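Can a Robot Do My Chores Yet? Your Questions, Answered

We get a lot of mail at Buleo from folks who would dearly love to hand over the dishes, so we've gathered the questions that come up most and tried to answer them the way we would over coffee.
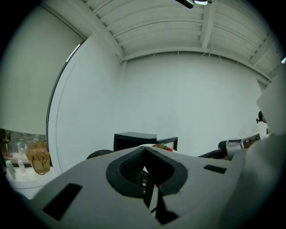
So, can a machine tidy my kitchen?

Parts of it, some of the time! A gripper can pick up a plate or a bottle when it has a good view and enough room. Clearing a whole counter the way you would, without thinking, is still a stretch.

What makes a kitchen so hard?

Everything is different from everything else. Clear glass is tricky for cameras, a woven bag squashes when you squeeze it, and fruit bruises (ask anyone who has packed a lunch in a hurry). Then somebody moves the plate, and the machine has to figure things out all over again.

Are shop floors any easier?

Usually, yes. Our Brumon line moves 200 boxes an hour between the same two shelves, and it's happy as can be. Mix up the sizes and it slows way down.

How much practice does a robot need?

More than you'd guess. Our Sikier project used 3,393 recorded tries just for lifting and setting down cups, and it still fumbles the ones with odd handles.

Will it break my good glasses?

It might, so please keep Grandma's crystal in the cabinet. We practice with the cheap stuff ourselves.

Can I buy one for my home?

We don't sell a home model yet. The Seo newsletter goes out every February, and we'll share news there first.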